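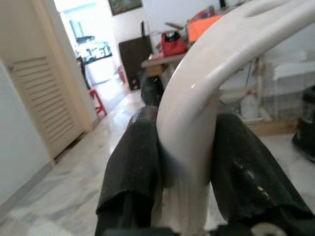
Problem: label text prints shifted down after update

Product: Clesico Label Desk
Site: Vornmont, shipping counter
Status: Closed

Reported
Address labels from the counter PC come out with the last line missing. The top margin is too deep and the postal code drops off the bottom. Started in June after the Clesico update. The Aitken printer in the back office prints the same file fine.

Checked
Printer self-test at the counter – margins good, all lines present.
Swapped the roll for a new one. No change.
Printed from a second user account. Same fault.
Opened page setup. Scale was 104 on the counter PC and 100 in the back office. Set it to 100 and saved. The text got smaller but the last line was still missing.

9:40 a.m.
Compared the two templates. The counter PC was using the default Wevora template, which has a top offset of 20. The back office copy has 4. The update had put the default back.

Fix
Copied the back office template to the counter PC and removed the default from the list. Restarted Label Desk and printed one test label, then a batch of more than 200. All lines present.

Still open
The update may reset the template again next time. Asked Clesico support if the setting can be locked – no reply yet. Until then, check the top offset after each update.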